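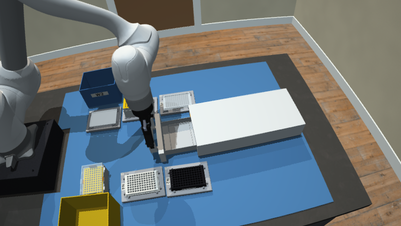 ## Prekent 465 bench mat, long-term notes

The Prekent 465 is a two-layer rubber mat sold for electronics and light mechanical work. It replaced a Kalumwood vinyl mat on my main bench in November. These notes cover fit, surface wear, solvent resistance and grounding.

### Fit

The mat ships rolled, with the top layer facing in. The corners lifted for the first two days and then lay flat without weights. Cut width was 595 mm, which matches the label. A new blade in a utility knife trims it cleanly in two passes. Scissors leave a ragged lower layer.

### Surface

The top layer has a fine matte texture. Small screws stay where they are put, and glare from an overhead lamp is low enough to read part markings at a shallow angle. The Kalumwood was glossier and needed a cloth under anything reflective.

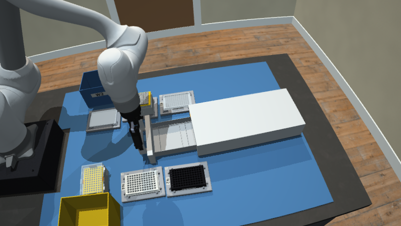 Drag is higher than on vinyl. A heavy power supply has to be lifted to be moved, or the mat creeps with it. Two strips of double-sided tape at the rear edge fixed this on my bench.

### Heat and solvents

A soldering tip touched to the surface for a second leaves a dull spot but no hole. Isopropyl alcohol has no visible effect. Acetone softens the top layer within a minute and should be kept off it. Flux residue comes up with alcohol and a nylon brush; the Skallivura mat cleaner does the same job at a higher price.

### Grounding

One snap is supplied, already fitted at the left rear corner. The cord is sold separately. I used a Lodhi cord with a built-in resistor, and the snap has held well. A second snap on the right would help anyone who works from that side.

### Cost and verdict

I paid 136 dollars with shipping, over twice the price of the Kalumwood. The rubber has worn better and smells less after a week of airing. I would buy it again for soldering work. For assembly only, the vinyl is adequate.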